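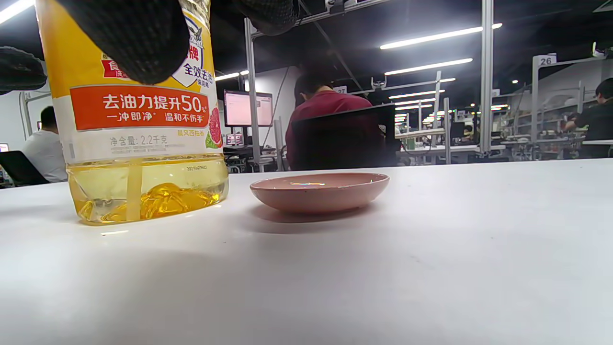

3. Supplies and consumables

The kitchen line came in at 3,039 against a budget of 2,000, and I will not pretend the overrun bought us much. Most of it went on cleaning products ordered in large sizes, on the theory that bigger is cheaper. I have my doubts.

Take the dish detergent. The 2.2 kg bottle promises a 50% improvement in grease removal, a quick rinse and mildness to the hands. Fifty percent better than what, the label's big print does not say. We bought 12 of them through Lorkeo. The supplier's sheet gave a figure for washes per bottle that assumes people measure. They squeeze. A big bottle also gets poured from more freely than a small one - I can't prove that, but the reorder dates point that way.

4. Amico kitchen trial

The trial ran for 6 weeks at the Bălan site. Staff were asked to log each refill. Compliance was good for the first two weeks and poor after that, so I would not put weight on the savings claimed in the July summary. Geltum's offer of a wall dispenser is still open. I have asked for a price without the service contract and have not had one.

5. Request

We ask to move the remaining training money into supplies for one quarter only. If the logs are no better by then, we should go back to small bottles and drop the bulk order.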